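FOR RELEASE — 2024-06-15

**Prostora puts robot picking on the floor at Grivthorpe**

Bin picking at Prostora's Grivthorpe works is going over to robot arms, 2 cells to start. Trials began in January at our Dratinden site. Chevalier handled the integration.

What changes for staff: less bending over bins, mostly. A picker on the old line lifted up to 400 bars a shift by hand. Those jobs move to cell minding, setup and checking — same pay grade, same rosters. No layoffs tied to the project. All 50 floor staff get paid training, and crews had a say in were the cells go.

The arm reaches down into a metal bin and takes bars that lie at all angles. Mixed colours in one bin are fine. 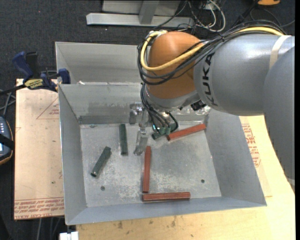
Night shift goes last, after day crews have signed off on the setup. Anyone who would rather stay on manual packing can, theres still plenty of it. Labour reps get a monthly update.

Site visits by arrangement, weekdays only. Media enquiries — Prostora front office, Grivthorpe.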